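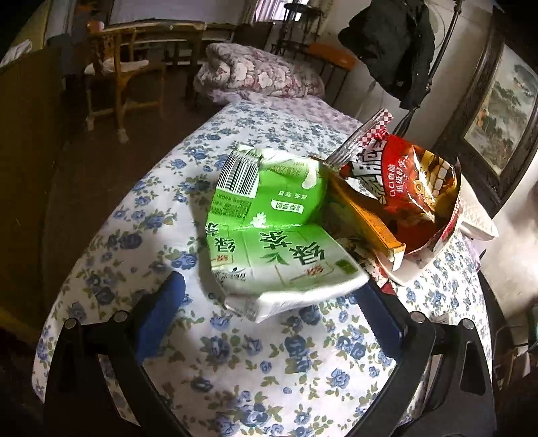
31st May – gripper, second go

Well, I've had the Talarex kit out again and I think I'm coming round to it. It's the hand-held one, two jaws with blue finger pads and a camera, and you squeeze it and pick things up so that a robot can learn the job later on. I've promised Raffaele Orlandini a proper write-up for the Runano newsletter and so far I have a page of grumbles and a tea stain.

Rubbish today! A flattened green tea carton, a snack bag lying open, a narrow orange-yellow box, a bit of wrapper, all in a heap on the blue rose sheet. I do like the carton as a test. It's folded across the middle with one end flap bent towards the front in a point, and you'd think the point would be the place to grab, but I got on much better going for the fold. The bag is a pig. Shiny, creased, slides about, and I swore at it more than once (must remember the thing may record sound – ask Raffaele).

I managed 56 goes before my thumb gave up. The booklet says up to 203 on one charge, so the battery will outlast me by miles. The trigger spring is still too stiff for my liking, and I've written that down in capitals. The one from Sibiya I tried in November was softer but the pads kept twisting round, and I'd take the stiff spring over that any day.

Hire is 30 a day with the Enico software thrown in, or you can buy it outright and they won't put the price on the website, which always annoys me. I rang and got music.

Still to do: the upload, which took 2 hours last time, and a try with the left hand. Also want to ask if they sell spare pads in a softer rubber. Soup for tea, then bed once I've cleared it.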